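The Corner Shop Is Worth More Than Its Prices

By Nimal Selvanayagam

My parents ran a grocery in Clambridge for most of my childhood, and our name was over the door in green letters. I stocked cans after school and learned to make change before I learned long division. So I will say at the start that I am not neutral about small food stores. I still think the argument for them can be made without any family feeling, and I'd like to try.

Clambridge is now deciding what to do about the ground floor of the old Heseo building on the east side. The city owns it. One proposal would lease the space to a grocer at a reduced rent for 5 years. The other would rent it at the full market rate to whoever signs first, and the likely taker is a Wadico pickup point, where people collect things they have ordered by phone. The council is supposed to vote in May.

The case for the full rent is simple and I don't think it's foolish. The city needs money. Residents who want groceries can get to the supermarket on the ring road, which has a bigger choice and lower prices. If a grocery could survive on the east side, the thinking goes, one would already be there. Two have closed since I moved back. Why should everyone else in town pay for a third to fail?

I have heard this from people I respect. Karthik Matubbar made the point at the last public meeting, and he made it well. He owns a hardware store on the west side and gets no help with his rent. He asked why selling onions should earn a discount when selling hinges does not.

My answer is that people buy onions every week and hinges when something breaks. A household without a car can put off a trip to the hardware store. It can't put off dinner. The ring road supermarket is two buses from the east side, and the second one stops running early in the evening. If you work until seven, you go on your day off and carry home what you can carry. That rules out the large bag of rice and the big jug of milk, so the low prices at the large store aren't the prices these shoppers pay.

There is also the matter of what happens when a neighborhood has no grocer. People still buy food there. They buy it at the gas station, from the short row of things that never go bad.

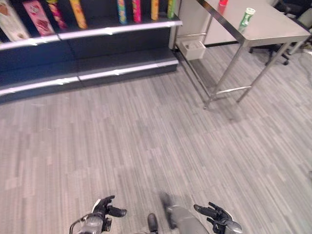 Boxed and packaged goods on an upper shelf, with bare shelves below.

I don't blame the gas station for this. It sells what keeps. Lettuce goes limp and bread goes stale, and a clerk who is also minding the pumps has no time to sort through tomatoes. Fresh food takes work every morning, and somebody has to be paid to do that work before the first sale is made. My father was at the wholesale market at 4:30 and he threw out part of what he bought every single week. That waste was built into the price of everything else in the store.

People who say the market has already spoken should look at how those two stores closed. The first was run by a man who signed a lease with a rent increase every year, in a building where the cooler wiring needed to be replaced. He paid for the wiring himself and then could not pay the increase. The second belonged to Kamrul Bepari, who still lives a few streets over. He told me his sales in the last year were better than in any year before it. His landlord wanted the unit for something else and did not renew. I can't find a lack of customers in either story.

A cheaper lease would not fix everything, and supporters of the grocery plan have sometimes talked as if it would. I have read claims that it will make children healthier and bring down crime on the block. I would leave those out. A store that sells carrots does not make anyone eat them, and people who promise too much at the start are the reason projects like this get called failures later. The promise should be small. If you live on the east side, you will be able to walk to a place that sells fresh food at seven in the evening.

The plan itself has weak spots too. As drafted, it asks very little of the grocer. There is no rule on opening hours, and none on how much of the floor must go to fresh goods. A tenant could take the low rent and fill the place with soda and lottery tickets. Maximiliano Gallardo, who sits on the council and opposes the plan, raised this, and he was right to. The lease should state the hours. It should set aside a part of the store for produce, dairy and bread, and it should let the city end the deal if those terms aren't met. I would vote against a version without them, if I had a vote.

I would also like the wiring done before anyone signs. The city owns the building and can spread the cost over many tenants and many years. A new grocer can't. It seems a dull thing to argue over, but coolers and compressors have sunk more small stores than bad weather or bad neighbors.

Then there is the pickup point. I use them myself. Sem Groen, my neighbor, gets nearly everything that way, and he is 91 and should not be carrying bags up our hill. But he has a daughter who set up the account and checks the orders for him. Plenty of people on the east side pay in cash, or buy one day at a time because that is how their money comes in. An order with a minimum and a delivery fee is not made for them. A counter where you can buy two eggs and a potato is.

My mother sold eggs by the piece. She kept a notebook under the register for customers who were short until payday, and most of them paid. She also noticed when someone who came in every morning stopped coming, and twice she sent my brother around to knock. I can't put a figure on that and I won't ask the council to. I mention it as part of what the rent was paying for.

The gap between the two rents comes to $1,000 a month. The city spends money on plenty of things that serve fewer people, and I have no complaint about most of them. We keep the boat ramp open all winter – I have seen it used in January exactly once. We could keep a grocery open too. Write the lease properly, fix the wiring, and give a shopkeeper the full 5 years to make it work.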